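Lolldale > Home safety online > Account protection > Sillar sign-in key

Sillar sign-in key, model 2484

Sillar is a small key that you keep at home and use when you sign in to the accounts you would hate to lose: your email, your photo storage, your social profiles. You type your password as usual, the site asks for the key, you plug it in and press the button. Someone who has stolen your password and tries it from another city gets as far as that second question and stops there.

We love this thing. We've been setting up keys for friends and family for years, and we always ended up writing our own instructions on a sheet of paper, since the ones in the box seemed to be meant for office IT departments. Sillar is the first one we've made ourselves, and it grew straight out of those sheets of paper (some of the wording is still the same!).

The key works in any standard USB-C port, and there's an adapter in the box for older computers with the larger port. It has no battery and nothing to charge. It doesn't store your passwords or your name, and it has no idea which websites you visit when it isn't plugged in.

What the button does

When a site asks for the key, a ring around the button lights up green. You have 60 seconds to press it. If you don't, the request is dropped and you start again. We tried shorter times and they were maddening, especially for anyone who keeps the key in a drawer in another room.

The light only comes on when your own computer or phone is asking. If you get a phone call from someone who says they're from your bank or your email provider and wants you to "press the key now," hang up. No real support desk will ask for that, and we certainly won't.

The key also checks the address of the page you are on. A copy of your email sign-in page on a lookalike address gets no answer at all, however good the copy is. This is our favorite part. Fake pages have gotten so good that we've been fooled by them ourselves, and it's a lovely feeling to watch the key just sit there dark while the page keeps asking.

Setting it up

Plan on one quiet evening. Begin with your main email account, the one where all your password reset messages go. Anyone who gets into that can get into most of the rest.

Open the security settings, look for "security key" or "passkey," and follow the steps on the screen. Then do the same with the second key (there are two in every box). Give them names you will recognize later. "Kitchen" and "spare" work fine.

After that, go on to the accounts that hold your private pictures and messages. People often leave these for last and spend their energy on shopping sites, and we'd gently turn that around. A store can refund you. Private photos that have been copied from an account are much harder to get back under control, and the people we hear from after a break-in are nearly always more upset about those than about money.

While you're in the settings, have a look at the list of signed-in devices and sign out anything you don't recognize. Old phones tend to hang around in there for ages. Check the forwarding rules in your email too - a stranger who was once inside may have left one behind that sends them a copy of everything.
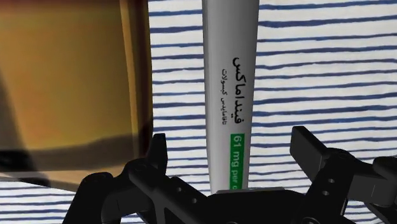
The companion app

Bratu is our free app for keeping track of which accounts you've added your keys to. It's a checklist with dates, more or less. You can use Sillar for years without ever opening it, and plenty of people do, but it's handy on the day you lose a key and want to know where to remove it.

Your list stays on your own device. There's no Bratu account to sign up for, so there's nothing on our side that could leak. The downside is that we can't recover your list if your phone breaks. Print it once in a while and put the page with your spare key.

The app can hold separate lists for up to 5 people, which suits most households. Each list has its own PIN, and please let everyone choose their own. A shared PIN means shared access, and a teenager or a partner has the same right to a private inbox as you do.

If you lose a key

Sign in with the spare, remove the lost one from each account, and order a single replacement when you get a chance. A key on its own is not much use to the person who finds it. It carries no name or address, and they'd still need your password.

If you lose both, you'll need the backup codes that each site offered you during setup. Radu Sandu, who wrote our setup booklet, has put a page at the back for copying them down by hand. Keep the booklet at home and away from your computer bag.

What it doesn't cover

Sillar protects the front door to an account. It can't remove something that has already been posted, and it can't stop a person you trusted from passing on what you sent them. If that has happened to you, save the web addresses and screenshots before anything else, report it to the site, and talk to the police or a victim support service in your area. The booklet has two pages on this with no product talk in them, and you're welcome to ask us for a copy even if you never buy a key.

It also won't clean a computer that already has harmful software on it. Get that sorted out first, then add your keys.

Details

Model: 2484
In the box: two keys, one adapter, printed booklet
Weight of full package: 68 grams
Connection: USB-C, or the larger USB port with the adapter
Works with: current versions of the major browsers
Battery: none
App: Bratu, free and optional
Carry case: sold separately by Bitmont, fits both keys
Page last updated: 2 January 2024

The next edition of the booklet is due in May and will have larger print. If you'd like the new one when it's ready, write to us with your mailing address and we'll send it along at no charge.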